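Jar Sorting Cell: Setup and Upkeep in Simulation
Piret Vaher and Dalia Kuusk
Project Clallthorpe, interim report, 21st July

1. Camera check
We took over the simulated cell from last year's group with the camera poses already saved. Before changing anything we rendered each view once. One of them looks down past the edge of the table, with bare tabletop on the left and plank floor on the right. Neither gripper is in it, so it is no use for watching a pick. We kept the view for checking the table edge and wrote a new pose for grasping. 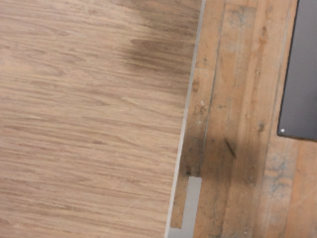 2. Arms and jars
The cell has two white arms on a black stand behind the table, each with a two-finger gripper. Our start routine opens both grippers, then loads nine jars with colored caps near the far edge of the table. The box with compartments is loaded last – if it goes in first, our script can place a jar inside its wall. Dalia fixed the random seed at 323 so that we could repeat a bad start.
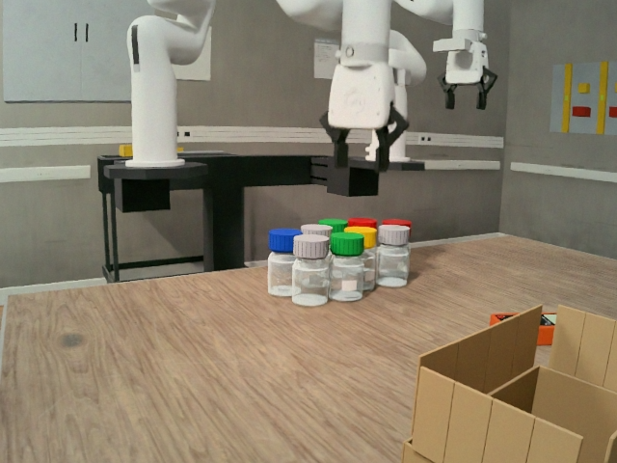
Figure 2. Both grippers open, jars grouped near the far edge.

3. Upkeep
We reload the joint zero file every 1,000 cycles and compare both wrists with the saved pose. A difference of more than 5 mm means the run is thrown out. The left arm failed this check in our first week, and the cause was an old offset in the config file. Piret removed it and reran the test set.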